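Loan spell (football)

A loan spell is the stretch of time a soccer player spends at one club while still under contract to another. I have been keeping this page going for a good while now, mostly for readers who follow the lower divisions and want a plain account of how the thing works, and I've tried to stick to everyday words. I'll call the sport football from here on, as everyone at Fenley does, and I hope my fellow Americans can live with it.

Basics

Two clubs are involved. The parent club holds the player's contract, and the host club gets to pick him or her for matches. The player signs too, and that part gets forgotten - a club can't simply post a midfielder off to the other end of the country like a parcel. All three parties put their names on the same agreement, the league registers it, and from that point the player trains and plays with the host.

Who pays is a matter for haggling. Sometimes the host covers the full wage, sometimes half, sometimes only the travel and the boots. There may be a loan fee on top, which at the level I write about tends to be small. When Fenley took a left back from Kabbaj, the fee was 2,000, paid in two parts, and I remember people in the stand grumbling that it would have bought a decent set of goal nets. (He was worth it! He played nearly every minute and crossed the ball better than anyone we'd had in years.)

Types of loan

The season-long loan is the one most fans know. It starts in the summer, runs to the last match, and gives everybody time to settle. A half-season loan begins in the winter window and is usually a rescue job, either for a player who hasn't been getting on the field or for a club sliding down the table.

Then there's the emergency loan, almost always for a goalkeeper. Some leagues allow it outside the normal window if every senior keeper is hurt or suspended, and it can last as little as one week. I've seen a keeper arrive at 2 in the afternoon for an evening kickoff, shake hands with his center backs in the parking lot, and keep a clean sheet. I've also seen the other kind of evening.

A development loan is a looser term. It covers young players sent out to get used to adult football, often with a clause asking the host to give them a certain number of starts. Coaches don't love these clauses. I can see both sides, though I lean toward the coach, who after all has to win on the weekend.

Common clauses

Recall clause: the parent club can bring the player back early, normally on a fixed date. Parkonov used theirs on a striker who had scored 10 goals by the winter break, and the host side finished the season without a real center forward.

Option to buy: the host may make the move permanent at an agreed price. It doesn't have to.

Obligation to buy: the host must make the move permanent if certain things happen, such as avoiding relegation or reaching a number of appearances. This one causes more arguments than all the others put together, and toward the end of a season you'll sometimes find a perfectly fit player left on the bench one match short of the number.

Parent-club clause: the player can't appear against the club that owns the contract. Some leagues write this into the rules and others leave it to the clubs. In cup matches it may be waived if the parent club agrees in writing.

An example from the regional league

The case I get asked about most is Nisreen Zoubi, a winger who came through at Prorono and spent a season on loan at Fenley. She was nineteen, quick, a bit raw, and for the first couple of months the crowd got on her back something awful. She kept dribbling into two defenders and losing the ball. I was one of the people sighing, I'll own up to that.

What changed was mostly where she played. The coach moved her from the right side to the left so she could cut inside onto her stronger foot, and she started to shoot early instead of taking that extra touch. By spring she was the first name on the team sheet. The home match against Kabbaj drew 900 people, which for Fenley is a very big day, and she set up both goals in a 2-1 win.

Prorono had kept a recall clause but let the date go by. Fenley had an option to buy, couldn't raise the money, and she went back to her parent club in June. She was a regular there the next season, so I'd call it a loan that worked for everybody except those of us who had to watch her drive off.

Criticism

The usual complaint is that rich clubs stockpile players and lend them out in bulk, with no real plan to use them. Several leagues now limit how many loans a club can make or take in one season, and they often leave homegrown youngsters out of the count. A second complaint is about fairness, as a side that borrows half its forward line can look very different in April from the one that started out.

I'd add a third, and it's a fan's complaint more than anything - you learn the songs, you get attached, and then the locker has a different name on it.
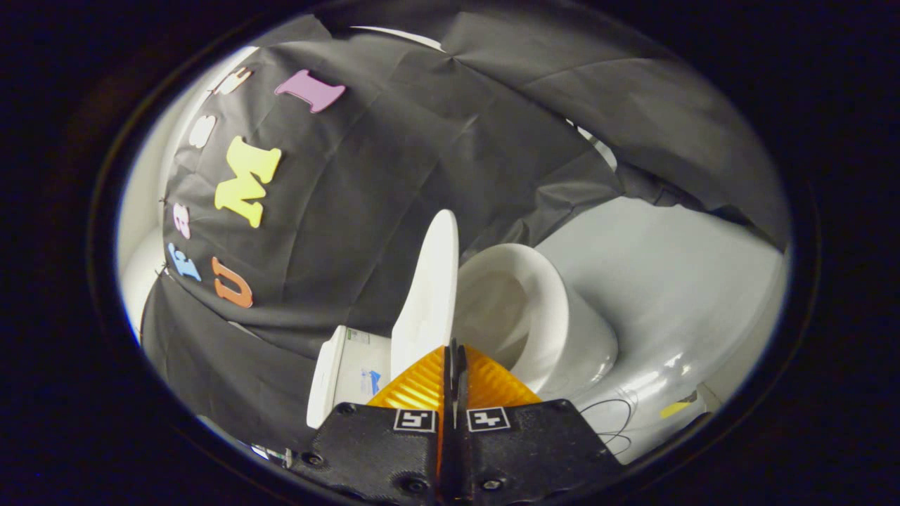 Some supporters' groups keep their own lists of former loan players and invite them back for the last home match of the season. Fenley has done it for a while now, and the turnout is better than you'd expect. The left back from Kabbaj comes most years and still gets the loudest cheer.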